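Ticket: Label printer drops off the network overnight
Site: Plostlow, stockroom
Status: Monitoring
Priority: 4

Reported Monday. The Harnetti label printer shows offline every morning. A power cycle brings it back for the day. Staff need it before opening to print shelf labels.

Checked the queue on the print server – 14 jobs stuck, all sent after closing. Cleared them and restarted the spooler. Test label printed fine.

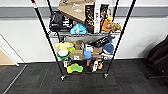
Stockroom, wire shelving against the striped wall.

Printer was on DHCP with a short lease and didn't renew after going to sleep. Set a reservation on the Gasser router and turned off deep sleep in the printer menu. Firmware was 2 versions behind, so updated that too.

Next morning: still offline. Router log shows the printer moving to the guest network at 2 a.m. Guest profile was still saved from setup. Deleted it.

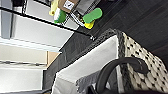
Shelf and woven basket, same area.

Online the last 4 mornings. Vukuvari batch of 4,000 labels sent overnight and completed with no errors. Leaving the ticket open through July, then close if there are no more drops.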